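Children's jigsaw puzzle

A children's jigsaw puzzle is a picture cut into interlocking pieces, made for young kids. Fewer pieces than adult sets, bigger too. Adult boxes go to 300 and up, a first puzzle may have just 2.

Types
Tray puzzles, floor puzzles, small square puzzles. Squares are common in party bags and travel sets, easy to fit on a lap or a board. Usually cardboard or wood. Foam exists, mostly for the bath.

Pictures
Vehicles, animals, weather, cartoon kids. Bright borders help, children often do the edge first. Some have a few printed words, a name or a line of a rhyme.

History
Early ones were maps glued to wood and cut up, used for teaching geography. Cardboard came later and prices dropped. The Derngate toy library keeps a puzzle list started by Bereket Yimer, 3148 entries as of June 2020, mostly squares and trays. Firton and Trendik sets make up alot of it.

Use
Played alone or with an adult. Sorting by color comes first for most kids, then shape. A flat smooth board underneath makes peices easier to slide and turn.

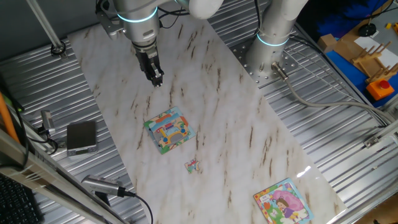
Square children's puzzles on a marble-patterned board, with a loose piece between them.

Storage
Zip bags, one per puzzle. Marking the backs helps when sets get mixed.

See also: Floor puzzle, Tray puzzle, Dissected map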